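Chapter 6
Laying Out on Cloth

By the end of this chapter you should be able to:
choose a surface for laying out small pieces of work
use a clear plate to hold, check and mark fabric
keep thread ends under control while you work
lay out a short run of pieces to the same pattern

Key words: backing cloth, clear plate, grain, thread end, register mark

In Chapter 5 you cut single pieces from a paper pattern. Each piece was marked, cut and put aside before the next one was started. That is a safe way to learn, but it is slow, and in a workroom you will usually be asked to lay out several pieces together. Once there is more than one piece on the table, the surface you work on starts to matter a good deal more.

A bare table top is hard and often slippery. Light fabrics slide on it, small parts roll, and pins have nothing to go into. Most workrooms therefore cover at least part of the table with a backing cloth. A plain woven cotton is the usual choice. It should be washed once before use so that it does not shrink later under the iron, and it should be pulled flat and fixed at the corners. A wrinkle in the backing cloth will show up as an error in anything you measure on top of it.

The backing cloth does not have to be large. For the exercises in this book a piece 300 mm longer than your biggest pattern is enough. If you share a table, agree with your neighbour where one cloth ends and the next begins, and do not overlap them.

The second thing you need is a clear plate. This is a flat sheet of acrylic, thin enough to lift with one hand. You place it over the work to keep it still, and you can go on seeing the fabric underneath. Because it is transparent, it can be hard to find on a busy table, and people lean on it or put tools down on top of it. Get into the habit of leaving it at the same side of your work each time. In Figure 6.1 the plate is lying flat at the left. A short length of white thread hangs near the top, and it is worth learning to notice threads like that one, as they are the subject of section 6.2. 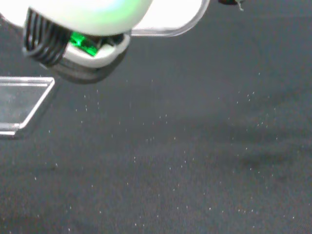

6.1 Using the clear plate

Wipe both faces of the plate with a soft dry cloth. Dust on the lower face will be pressed into the fabric, and grit will scratch the acrylic.

Lay the fabric on the backing cloth with the grain running straight away from you. Smooth it from the middle outwards with the flat of your hand. Do not pull at the edges.

Hold the plate by two opposite sides and lower it on to the fabric. Try not to slide it into place, as this drags the top layer. If it lands in the wrong position, lift it and start again.

You can now check the piece through the plate. Look first at the grain, then at the edges, then at any register marks left over from cutting. If you need to add a mark, make it along the side of the plate with chalk. A mark made on the plate itself will be a little out of place when you look at it from an angle.

Tâm Cao, who taught layout at the Darkari workrooms, had her first-year students do nothing else for a whole afternoon. They laid one square of cotton 20 times, and wrote down after each attempt how far the edge had moved. Most found that they improved up to the 12th attempt and then grew careless.

6.2 Thread ends

A loose thread caught under a plate lifts it slightly, and the piece below can shift without your seeing it. Threads hanging from tools or from the edge of the work do the same thing when they drop.

Trim ends before you lay the piece down. Leave 6 mm where the seam has been fastened, and leave the full length where it has not. White thread on pale fabric is the hardest to spot, so bring the lamp down low and look across the cloth from the side.

Put the trimmings in a dish. If you brush them on to the floor they come back on your sleeves.

Exercise 6A

Work in pairs. One person lays out four squares of cotton under a clear plate, and the other checks them for grain, edge and thread ends. Record any faults in your workbook, then change places.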